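Talha Qureshi advises small lenders on payments at Findum. In this opinion piece, he argues that instant transfers need a short, optional delay.

Banks have spent years making payments faster. For most people that is good. A landlord gets the rent the same minute it is sent, and a shop does not wait for a card batch to settle.

The trouble starts with large first-time payments. Once the money lands in a stranger's account, it is hard to get back. I think any transfer over $2,000 to a new payee should wait 25 minutes, unless the customer has turned the delay off in advance.

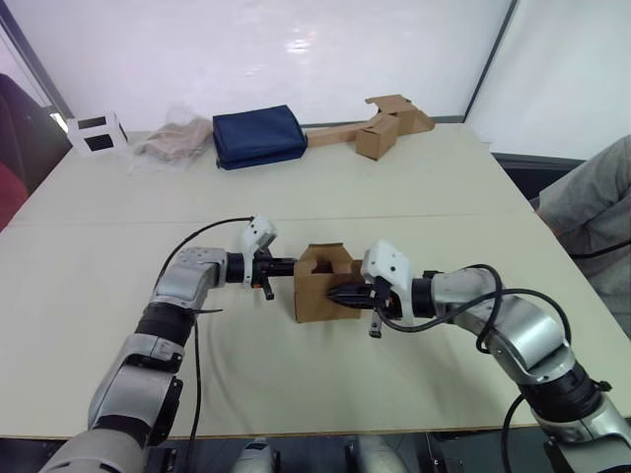 A small cardboard box held between two robot grippers over a white table.

My colleague Maham Abbasi disagrees. She says customers will blame the bank for every late deposit, and some will. Gremard tested a delay with its business accounts in August and had complaints by noon.

I would still take the complaints. A wait that short rarely ruins a sale, and it gives a worried customer time to call. 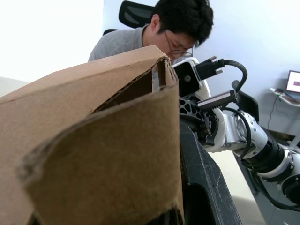
Opinion | Payments

Smaller banks should go first. They have fewer systems to change and they know their customers.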